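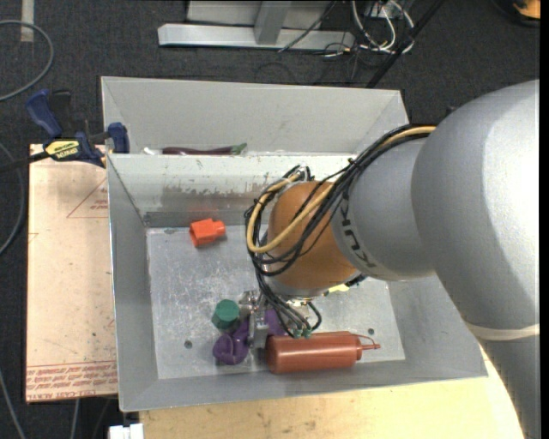 The KUKA arm over its sorting bin in the shared shop at Pernell.

Lise Turcotte has spent 72 evenings on this build and wants me to know it sorts. I ask what it sorts.

"Plastic things, mostly," she says. "Bottles, toys. It's a start."

A start toward what, I wonder. Tyyne Harju, who wrote most of the code, puts the running total at around $753, not counting the arm, which seems like a lot to leave out. She won't give me a success rate. "It depends on the shape. Anything with curls is a pain."

The bins are held with a bar clamp. Turcotte says that's temporary, and that it was temporary in September too.

Could a person do this faster? "Sure," says Harju. "You could do it in two minutes. You'd hate it, though."

I offer to try. They let me.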